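Flaveldale household items library to move into larger premises

18 February 2023

The Flaveldale Household Library, which lends kitchen and home equipment to residents at low cost, is to move from its present room at the Kullell Building to a larger ground-floor unit in Correia Street. The move has been approved by the library's board and will be completed by September.

The library opened with a stock of 149 items, most of them given by residents who were moving house or clearing a relative's home. It now holds more than 2000 and serves borrowers from Flaveldale and the villages to the north. Large pans, cake tins, folding tables and table linen are the items most often requested, with demand highest in the weeks before public holidays.

The present room can be reached only by a flight of stairs, and the board has received regular comments about this from older borrowers and from parents with pushchairs. The Correia Street unit has level access from the pavement, a separate door for returns and a short-stay parking bay directly outside. A sink and washing area will be fitted at the rear so that returned kitchen items can be cleaned and checked before they go back on the shelves.

The cost of fitting out the unit will be met from the library's reserves and from a grant made by the Stoltico Fund, which supports reuse and repair schemes in the district. The lease is for ten years. The board has confirmed that the annual membership fee will not rise as a result of the move and that existing cards will remain valid.

Borrowing arrangements

Members may borrow up to six items at a time for a period of 17 days. Loans may be renewed once, by telephone or at the desk, provided that no other member has reserved the item. Groups and societies holding a group card may borrow up to 200 pieces of crockery and cutlery for a single event, and are asked to give at least two weeks' notice.

A small number of changes will take effect when the new unit opens. Glassware will be lent in divided boxes, which must be returned with the glasses. Electrical items will carry a label showing the date of their last safety check – items without a current label will not be lent. Charges for late return will be replaced by a pause on further borrowing until the item has been brought back.

Donations

The library will continue to accept donations at the Kullell Building until the end of July. No donations can be taken in August, while stock is being packed and moved. Items should be clean, complete and in working order. The library is particularly short of small pans, serving spoons and hand towels, and would welcome these at any time before the closing date.

Larger furniture, mattresses, knives and gas appliances cannot be accepted. Residents who are unsure whether an item is suitable should ask at the desk before bringing it in.

A small steel pot and a folded green towel
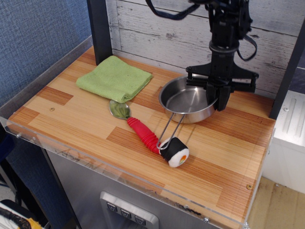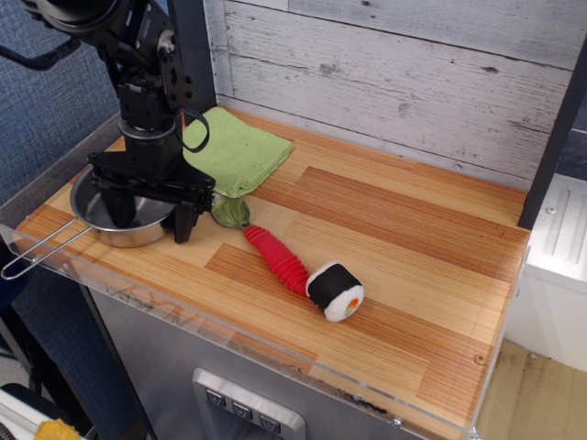 Closure dates and further information

The Kullell Building room will close to borrowers on the last working day of July. Items on loan at that time will be renewed automatically and will fall due at Correia Street in the second week after opening. Members will not need to apply for this, and no charge will be made.

Plans of the new unit are on display in the entrance hall of the Kullell Building during opening hours. Comments on the layout, the proposed opening times or the position of the returns door may be left in the box beside the plans or sent by post to the library at the same address. A large-print copy of the plans is available on request. Comments received before the end of April will be put to the board at its spring meeting – a written reply will be sent to all those who give an address.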